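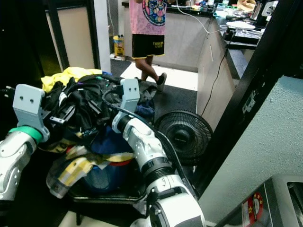
Subject: Re: [sortroom] the arms, and what happens to the morning shift

Typing this on break so forgive the mess.

Short version. Arms stay through July at least. No hours cut before then, I have that in writing from Holtov. After July, don't know. Will say when I know.

You wrote:

> Can somebody please tell us plainly what the arms are for. At the
> meeting we got told they "support" the sorters. Last month I
> did sorting, this month I stand by the pile and pull out whatever
> got stuck. Same pay grade? Different job, if you ask me. Also
> at Drenness they went from two on a shift to one and it took
> them under a year. And why is it doing the small machines now,
> I thought it was clothes only.

OK in order.

What they're for. First pick off the pile. One piece at a time, onto the right stack. Straps and buckles are still the worst, anything with a strap drags three other things along with it. So a person untangles. That is the job now, you're right, and no it is not in the job sheet. I asked for it to be written in. Dumitrescu said they'd send new wording, havent seen it.

Pay grade. Same for now. I think standing by and clearing jams should count as machine minding, which is a grade up at Miltach. Raised it twice. If you want it raised a third time send me your name off list, more names helps.

Numbers, because people keep making them up. Last month 2,463 pieces went through on our side, 253 of those had to be redone by hand. Not great not terrible. The people doing the 253 are the same people who used to do all of it, and they tell me it's harder on the back, more bending and reaching in, less walking around. Please write down any aches. Date, what you were doing, how long. I can't do anything with "it hurts lately."

Drenness. I called over there. True that it went two to one. Also true the second person moved to the loading side and kept the hours, but did not get asked first. That's the part I'd fight over, the asking.

Small machines. Yes that's new. The donated countertop stuff has to be checked before it goes out on the shelf, lid opens, lid shuts, buttons light up. Someone decided the arms should learn lids.
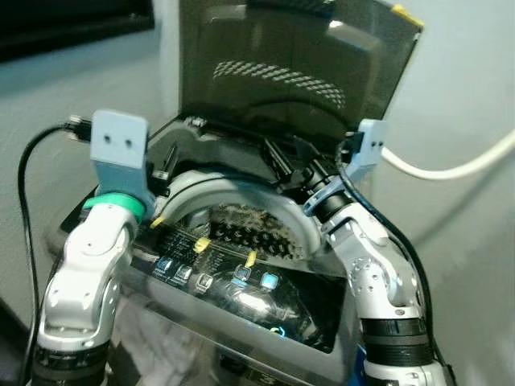
Lid open and lights on at the panel, an arm on each side.

My worry with this one is different. The clothes sorting was boring and hardly anyone will cry over it. The appliance check was the job people wanted, you sat down, you got to use your head a bit. Nearly 60 signed the last letter and if I remember right the bench came up more than pay did. If that goes to the arms and we get the untangling, then we've traded the good hour for the bad one. I said this to Holtov in those words.

What I got back: bench check stays with people for the final look, arms do the opening and closing. Not in writing yet. Until it is, treat it as a maybe.

Couple practical things
- stop button before you reach in the pile. Every time. I've seen people lean in while it's moving, don't
- keep the walkway clear, cords too
- if it stalls, log it, don't just fix it quiet. Quiet fixes make it look like it needs no one

Next call is at 8, same number as before. Bring the ache notes if you have them. Gotta run, break's over

the shift rep, sort room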